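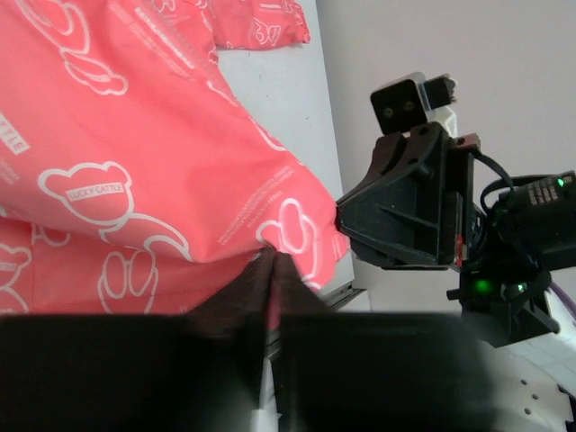 Saco cor-de-rosa com os ursinhos LUCKY CATTLE

De: Horácio Abreu
Para: lista de colecionadores de sacos e embalagens
Assunto: Re: Sacos de plástico impressos – como guardar?

Olá a todos,

Que boa pergunta, Sihan! Há anos que espero que alguém puxe por este assunto na lista. Respondo por partes.

Sihan Jia escreveu:
> Herdei da minha tia uma caixa com 323 sacos de lojas, quase todos
> dos anos oitenta e noventa. Alguns já se colam uns aos outros e
> num da Valivwood a tinta passou para o saco do lado. Devo
> alisá-los? E vale a pena guardar repetidos?

Primeiro: separa já os que colam. Papel sem ácido entre cada saco, nada de micas de PVC (o PVC é um desastre, larga plastificante e leva a tinta atrás). Eu uso pastas de poliéster e caixas de cartão de arquivo, deitadas, com 200 sacos no máximo em cada uma – mais do que isso e os de baixo ficam marcados.

Quanto a alisar, com a mão e paciência. Ferro nunca, nem com um pano por cima! Perdi assim dois sacos da Avport, um deles com a asa ainda intacta, e ainda hoje me custa. Põe o saco entre duas folhas, um livro pesado em cima, e esquece-o lá umas semanas. Os vincos antigos não saem todos, mas também fazem parte da história da peça.

Os repetidos, guarda, guarda! As tiragens variam imenso. Dos sacos da Stornach conheço duas versões com o mesmo desenho e um tom de verde diferente, e só dei por isso quando os pus lado a lado à janela. E repetidos servem para trocas, claro.

Se tiveres algum da papelaria Paju, o do barquinho, diz-me por favor. Procuro-o desde que entrei na lista e troco de bom grado por coisas japonesas ou por sacos de feira.

Em março mando a lista atualizada das minhas faltas.

Um abraço,
Horácio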